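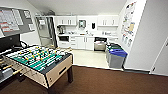
Can a robot tidy a break room without help yet?

Parts of it, on a good day, with a person close by.

Alžběta Hájek wrote:
> Has anyone on the list seen a machine that can clear a table and load a dishwasher start to finish? Lornmont wants a yes or no from me before July, and all I have is the Brabec brochure.

Alžběta, I can't give you a yes or no, but I can tell you what we got at Vullholm. We logged 3,042 attempts at single chores. A chore here means one thing: move a bowl, close a door, put a box on a shelf. The arm finished 2,000 of them with no hand on it. 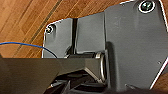 Most of the failures were grasping. Plates lying flat are the worst, and thin cups get squeezed or dropped. Anežka Bednárik sorted the log and found 486 cases where the arm had hold of the right item and then let go too early. Those should be fixable in software. The plates may need different fingers. 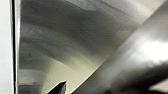 Does shiny metal still cause trouble?

Steel does, as the cameras misjudge how far away it is.

Matte paint and wood give us far less bother. Vratislav Krajčí tried slowing the arm near steel — it helped, but a chore that takes me a few seconds then took it 2 minutes.

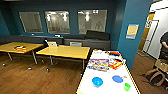

If Lornmont only needs bowls and boxes moved from one table to another, I would say go ahead with a trial. For a full kitchen I would wait. Ask Brabec for their raw log, including the runs they stopped by hand. Asen sent us theirs when we asked, and it was more use than the brochure.

I can share our chore list if you want it.

Pui-shan Chien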